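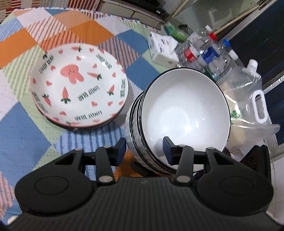 Trenano open day, Villness – notes on the bowl handling station
Print this thread | E-mail this thread

jawforce
Posted 23 Aug 2022

I went to the Trenano open day in Villness and spent most of the visit at the tableware station. The other stations were conveyor sorting and a palletizing cell, both well covered in the older threads. Tableware was the only one run with hand-held grippers, so I took notes.

Setup: two operators at one table, one gripper each, no arms. The task sheet asked for a stack of bowls to be picked, tilted, transferred and put back on the table, with a stack of plates kept clear to one side. Each run was limited to 18 seconds from first contact to release. Sulastri Osman ran the station and took questions between runs.

Observations.

1. Two grasp types were used on the stack. In the first, both fingers close on the outside of the bowls. In the second, one finger goes over the rim and the wall is pinched. The task sheet called these "span" and "wall".

2. The wall grasp is faster to set up, but the load is off center. The stack wants to rotate around the pads, and the operator has to hold that torque at the wrist.

3. Stack height matters more for the wall grasp. With one bowl the pads close on a single thickness. With a nested stack they close on every wall at that point, and the walls are free to slide on each other.

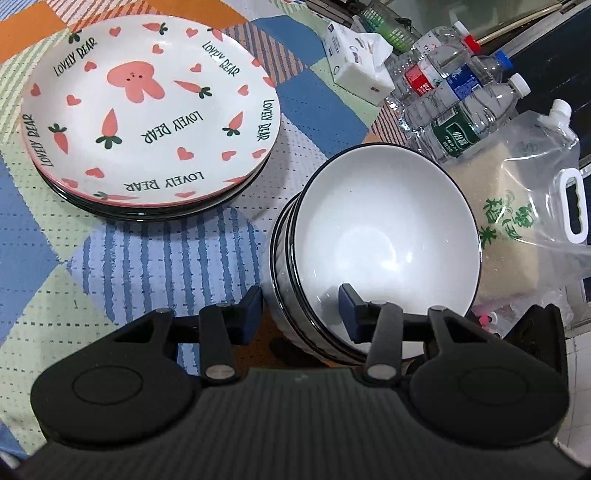
Wall grasp: the left side of the stack lies between the pads, with the right pad over the inside of the top bowl.

4. The cloth on the table was patterned all over. I asked Osman if that was intended. She said they change the cloth between sessions and prefer the busy ones, since a plain background makes the recordings too easy to fit.

5. The plates were not handled in the runs I watched. They were on the sheet for the afternoon.

I am interested in what others think about point 3. My view is that the wall grasp on a nested stack should not be in the task set at all. You are asking two pads to hold several surfaces by friction between parts the gripper never touches.

Print this post | E-mail this post

mdl_ostrava
Reply

Disagree on point 3. The friction between bowls is loaded by the same normal force as the friction at the pads. If the pads hold, the inner interfaces mostly hold too, unless the glaze is much slicker than the pad material. That is a measurement, so somebody can make it. I would not drop the grasp on principle.

Also, people do pick up bowls this way. Thumb in, fingers out. If the recordings are meant to cover what happens in a kitchen, it belongs in the set.

Print this post | E-mail this post

jawforce
Reply

The glaze is much slicker than the pad material, that is my point. Pad on glaze is a soft contact. Glaze on glaze is hard on hard, and the contact is wherever the two bowls happen to touch, often at the rim only. Same normal force, lower coefficient, smaller and less predictable contact patch. The inner interface goes first.

A person with a thumb inside has the other fingers spread under the outer bowl. Two flat pads do not give you that.

Print this post | E-mail this post

tin_snips
Reply

I was there too, in the later group. Two additions.

The payload figure on the sheet for our group was 691 grams for the bowls. It did not say how many bowls that was for, and I did not think to ask. For a wall grasp that is a fair load at the end of the fingers, given that the center of mass is half a bowl away.

Second, jawforce leaves out the two-gripper version, which was the more useful part of the demo. One gripper holds the stack low, from the outside, and the other comes in over the rim of the top bowl. The lower gripper takes the weight and the upper one only has to stabilize or separate. 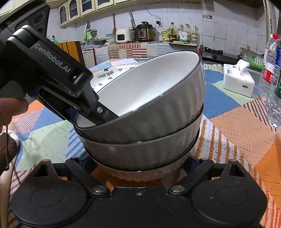

With the load split like that, the argument about inner friction mostly goes away. The lower grasp carries the bottom bowl, the nested ones sit in it under gravity, and the upper finger can be fairly light. The hard part becomes timing. If the upper operator starts lifting before the lower one is settled, the stack tips toward the lower gripper's open side. Our group was told to wait for a verbal "set" before the second contact.

Print this post | E-mail this post

mdl_ostrava
Reply

Agreed that the two-gripper version is the better task. I would still keep the single wall grasp as a separate one.

Question for either of you: how is the verbal "set" represented in the data? If the handover depends on a spoken cue and the recording has no audio channel, the policy sees one gripper pause and the other move, with nothing linking the two.

Print this post | E-mail this post

h_haberkorn
Reply

Hannelore Haberkorn, I work on the task sheets at Trenano. Some corrections and answers.

The time limit in the first post is right for the single-gripper runs. The two-gripper runs had no limit.

The 691 grams is the full stack as weighed that morning. It should have been labeled and will be on the next revision.

On the "set" cue: there is no audio channel. The cue is for the operators. We mark second contact from the finger opening signal on the upper gripper, and we reject a run if the lower gripper is still moving at that moment. The threshold is tight, and it rejected 12 runs on the open day. Most of those were visitors trying it for the first time, so I would not read much into the number.

On the wall grasp: we had the same disagreement here. It stays in for now, with the stack height limited on the next sheet. Tjoa, our supplier for the pads, is sending a softer face to try. If that makes no difference to slip between the bowls, jawforce has a good case.

Print this post | E-mail this post

jawforce
Reply

Thanks. A softer face will help at the pad and do nothing at the inner interface, so I expect no difference. I would like to be shown wrong on this with numbers.

One request: put the rim diameter and wall thickness on the sheet next to the weight. Without them nobody outside can repeat the wall grasp, even with the same gripper.

Print this post | E-mail this post

tin_snips
Reply

Seconded on the dimensions. Please add the finger insertion depth too. The operators in my group varied a lot, and a deeper insertion moves the pads closer to the curve at the base, where they no longer sit flat on the wall.

Is the Stasholm day going to have the same station?

Print this post | E-mail this post

h_haberkorn
Reply

Stasholm will have the two-gripper station only. Plates first, bowls after the break. I will ask for diameter, wall thickness and insertion depth to go on the sheet, but the depth will be a target and not a measured value, as we have no marking on the fingers yet.

Print this post | E-mail this post

mdl_ostrava
Reply

A strip of tape with a line on it would do for the marking. Put it on the side away from the camera.

Print this thread | E-mail this thread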